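ロボットの手がゴミ箱をつきとばした日
「なにもさわっていない」とかんちがいした左手のおはなし

公開日:2020年3月7日
対象:小学校3年生くらいから

こんにちは! わたしはロボットの手を動かす仕事をしています。会社の名前は「ルヴェロ(Luvero)」。アーコンソープ(Arkonthorpe)という町にある小さな会社で、ロボットに家のおてつだいをおぼえてもらう研究をしているんです。お皿をならべたり、タオルをたたんだり、ゴミ箱のふたをしめたり。

「えっ、ふたをしめるだけ? かんたんじゃん!」と思ったでしょ。わたしも最初はそう思っていました。ところがこの「しめるだけ」の練習で、わたしたちは大失敗をしてしまったんです。今日はその話をしますね。ちょっとはずかしいけど、ロボットの安全のことがよくわかる話なので、さいごまで読んでもらえたらうれしいです。

ガシャン! 89回目のできごと

7月の、とても暑い午後でした。わたしはパソコンの前にすわって、ロボットの練習を見ていました。つくえの上に小さなゴミ箱をおいて、ロボットが左手でふたをそっとおす。パタンとしまったら成功。わたしがまたふたをあけて、もう一回。これをずーっとくりかえします。地味でしょう? でもロボットの練習って、だいたいこんな感じなんですよ。

88回目までは、なんの問題もありませんでした。うまくしまることもあれば、指がすべってしまうこともあって、そのたびにわたしは記録用紙にマルやバツを書いていました。

そして89回目。左手がいつものようにふたにさわって、いつものようにおしはじめて……そのまま止まらなかったんです。

ふたはもうしまっているのに、手はまだおしている。ぐいぐいおしている。ゴミ箱がぐらっとかたむいて、つるっとすべって、つくえのはしからガシャン! 床に落ちて、ころころころがって、わたしのくつにコツンとあたって止まりました。

わたしはあわてて赤いボタンをおしました。「非常停止ボタン」といって、おすとロボットの動きがすぐに止まるボタンです。ロボットはぴたっと止まりました。けがをした人はいません。こわれたのは、ゴミ箱のふたのちょうつがいだけ。でも、しばらく心臓がどきどきしていました。

ロボットは「さわった」をどうやって知るの?

なにが起きたのかを話す前に、ロボットの「さわる」について少しだけ説明させてください。

みんな、ちょっと目をつぶって、人さし指で自分のほっぺたをおしてみて。そーっとおすと「ふにっ」、強くおすと「むぎゅっ」。目をつぶっていても、どのくらいの強さでおしているかわかりますよね。皮ふの中に、おされたことを感じるしくみがあって、それが神経をとおって脳まで伝わるからです。

ルヴェロのロボットの手にも、にたものがついています。「力センサー」という部品です。センサーは感じた力を数字にかえて、コンピューターに送ります。なにもさわっていなければ、数字は0。そっとさわると数字が少しふえて、強くおすと大きくなります。

しかも、送る回数がすごいんです。1秒に1000回! みんなが「いち」と言っているあいだに、「今はこのくらい」「今はこのくらい」と、1000回も報告しているわけです。おしゃべりな部品でしょう?

この報告がとおる道が、ケーブルです。人間でいえば神経の役目ですね。うちのロボットの場合は、手首のところにコネクターというつなぎ目があって、そこにケーブルがささっています。

ロボットに教えていたルール

ふたをしめるとき、わたしたちはロボットにこんなふうに教えていました。

「手を前に動かして、ふたにさわったらゆっくりおしなさい。力の数字が400になったら、しまったということだから、おすのをやめなさい」

400というのは、わたしたちが決めた目もりの数字です。ふたがしまりきると、それ以上動かなくなるから、手にかかる力がぐっと大きくなりますよね。とびらをしめるとき、しまりきったところで手ごたえがあるのと同じです。その手ごたえを、400という数字で見つけることにしたんです。

わかりやすいルールだし、88回目まではちゃんと役に立っていました。だからわたしは、このルールに大きな穴があいていることに気づかなかったんです。

さて、ここで少し考えてみてください。もしも、センサーの報告がとちゅうでとどかなくなったら、ロボットはどうすると思いますか?

犯人をさがせ!

ゴミ箱が落ちたあと、わたしたちはまずロボットの電源を切りました。原因がわからないうちは、もう一度動かしてはいけない決まりなんです。(「もう一回やったら、今度はうまくいくかも」って思っちゃうんですけどね。がまん、がまん!)

最初にうたがったのは、モーターでした。指や腕を動かす部品です。モーターがかってに強く動いたのかもしれない。でも調べてみたら、モーターは命令されたとおりに動いていました。いい子でした。うたがってごめんね。

つぎにうたがったのは、力センサーです。こわれて、へんな数字を出したのかな? 手から取りはずして、検査用の機械につないで、おもりをのせてみました。軽いおもりでは小さな数字、重いおもりでは大きな数字。こちらも元気です。

そのつぎは、プログラム。ロボットへの命令が書いてある文章のようなものです。画面を上から下まで読みました。目がしょぼしょぼしました。まちがった字はひとつもありません。

うーん、こまった。モーターも元気、センサーも元気、プログラムも書いたとおりに動いている。それなのに、ゴミ箱は床に落ちたんです。

そこで、ロボットの「日記」を読むことにしました。ロボットは動いているあいだ、センサーの数字や命令をぜんぶ記録しています。この記録をログといいます。89回目のところをグラフにしてみると、左手の力の数字は、最初はじわじわとふえていました。そうそう、ふたにさわったところだね。ところがとちゅうで、線がすとんと落ちて、そのあとはずっと0。0、0、0、0、0。

手がゴミ箱をぐいぐいおしているのに、0!

ゆるんでいたコネクター

線が落ちたところで、わたしは手首のコネクターを指でさわってみました。かくっ、とゆれました。

見つけた! コネクターがゆるんでいたんです。左手は何十回も同じ動きをくりかえしていて、そのたびにケーブルが少しずつひっぱられていました。つなぎ目のねじがだんだんゆるんで、89回目のとちゅうで、とうとう信号がとどかなくなったというわけ。

みんなの家にも、イヤホンのさしこみがゆるくて、音が聞こえたり消えたりするものがありませんか? あれとよくにています。

でもね、ゆるんだねじだけが悪かったのかというと、そこがむずかしいところなんです。ねじはゆるむことがあるし、ケーブルはいたむことがあります。機械をつかっていれば、いつかはかならずどこかがおかしくなります。こまるのは、おかしくなったときにロボットがどうしたか、のほうです。

信号がこなくなったとき、コンピューターの中では数字が0になっていました。そしてロボットは、0を見てこう考えました。

「0だ。なにもさわっていないんだな。400になるまで、もっとおさなくちゃ」

ロボットはルールをちゃんと守っていました。守っていたから、止まらなかったんです。

「0」と「わからない」はちがう

ここがこの話でいちばん聞いてほしいところです。たとえ話をしますね。

きみが友だちに、となりの部屋のおふろのお湯を見てきてもらうとします。「お湯、たまった?」と聞いて、友だちが「まだからっぽだよ」と答えたら、お湯を出しつづけますよね。

じゃあ、聞いても返事がなかったら? 「返事がないから、からっぽなんだな」と思ってお湯を出しつづけたら、おふろがあふれてしまうかもしれません。返事がないときは、お湯を止めて、自分で見にいくのがいいですよね。

「からっぽ」という返事と、「返事がない」は、まるでべつのことです。わたしたちのロボットは、そのふたつをごちゃまぜにしていました。ごちゃまぜになるように作ったのは、わたしたち人間です。ううっ、ここを書くのがいちばんはずかしい。

なおしたところ

失敗のあと、わたしたちはロボットを4か所なおしました。

ひとつめは、コネクターです。ゆるみにくい、かちっとロックのかかるものにかえました。ケーブルも少し長くして、手がどんな向きになってもひっぱられないようにしました。新しいコネクターはブレストフ(Brestov)という町の工場にたのんだのですが、とどくまでにずいぶん待ちました。待っているあいだ、ロボットはずっとお休みです。

ふたつめは、返事がないときのルールです。センサーからの報告がとだえたら、コンピューターは数字を0にするのをやめて、「わからない」という印をつけるようにしました。そして「わからない」の印がついたら、おすのをやめて、その場で止まる。

みっつめは、時間と距離のルールです。ふたをしめるのに必要な時間は、だいたい決まっていますよね。だから、決めた時間より長くおしていたら止まる。決めた場所より先まで手が進んでも止まる。センサーがどんな数字を出していても、かならず止まるようにしました。

よっつめは、朝の点検です。練習をはじめる前に、人間がケーブルとコネクターをひとつずつさわって、ゆるんでいないかたしかめます。当番は交代制。わたしの番の日は、右手のほうもしっかり見ます。左手でおきたことは、右手でもおきるかもしれませんからね。

こうやって、どこかがこわれたときに安全なほうへたおれるようにしておく考えかたを、「フェイルセーフ」といいます。石油ストーブをうっかりたおすと、火が自動で消えるしくみがありますよね。あれもフェイルセーフのなかまです。ふみきりのしゃだん機にも、停電になると自分の重さで下がってくるように作られたものがあります。町の中でさがしてみると、けっこう見つかりますよ!

わざとケーブルをぬいてみた

なおしたら、たしかめなくてはいけません。どうやってたしかめたと思いますか? ふたをおしているとちゅうで、わざと信号を切ったんです!

ロボットのまわりに人がいないことをたしかめて、わたしははなれた場所のスイッチのところへ。もう片方の手は、もちろん赤いボタンの上です。ロボットがふたをおしはじめて、さあ、スイッチをパチン。

手は、ぴたっ。

ふたは半分しまりかけたところで止まって、ゴミ箱は立ったまま。画面には「左手の力がわかりません」という文字が出ました。わたし、うれしくて「えらい!」って大きな声を出しちゃった。ロボットには聞こえていないんですけどね。

そのあとも、手をいろいろな向きにしたり、信号を切るタイミングをかえたりして、何度もためしました。おしはじめる前に切る、さわったしゅんかんに切る、しまる直前に切る。いじわるなテストほど大事なんです。

練習のつくえを見てみよう

ゴミ箱のふたは、あいたところからスタートです。手首の銀色の部分をよく見てください。横に小さなコネクターが出ていて、黒いケーブルがのびています。毎朝の点検でさわるのは、こういうところなんですよ。 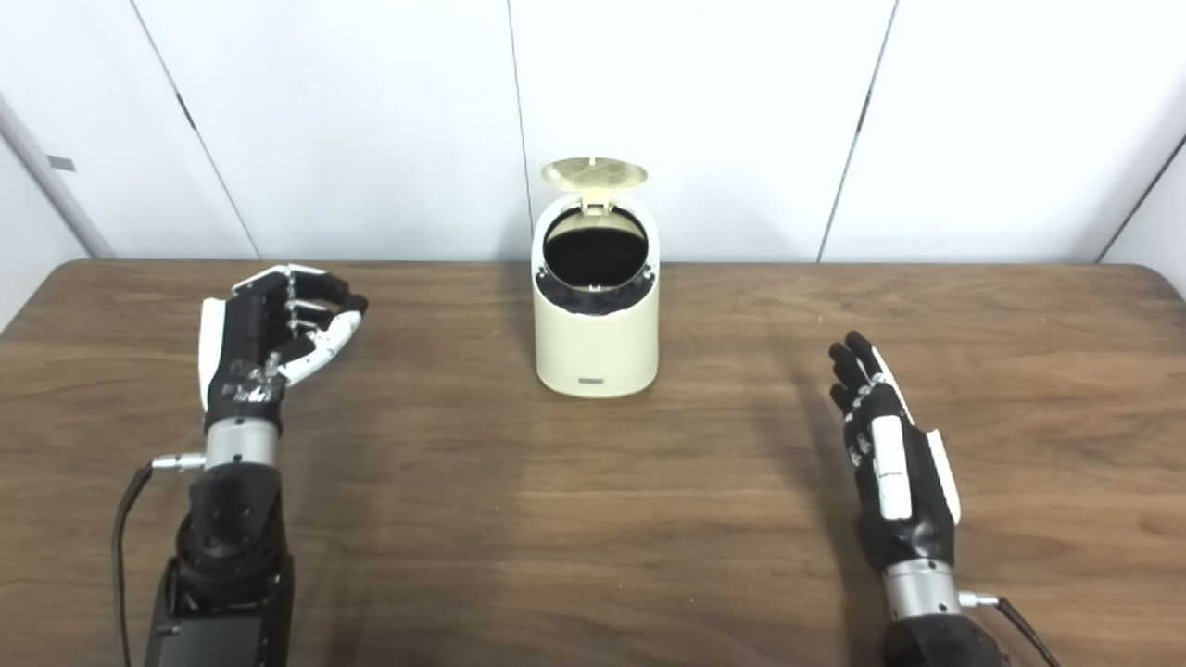

おうちでやってみよう:目かくしふたしめゲーム

用意するもの:ふたのついた軽い箱、タオル、やわらかい手ぶくろ

1 箱をつくえのまん中において、ふたをあけます。落ちてもだいじょうぶなように、われないものをつかってね。

2 タオルで目かくしをして、すででふたをそっとしめてみます。しまったとき、指にどんな感じがするかな?

3 つぎは手ぶくろをはめて、同じようにしめてみます。手ごたえはどうかわりましたか?

4 家の人に「ストップ係」になってもらいます。ストップと言われたら、とちゅうでもすぐに手を止めてください。

手ぶくろを2まいかさねたらどうなるかも、ためしてみてくださいね。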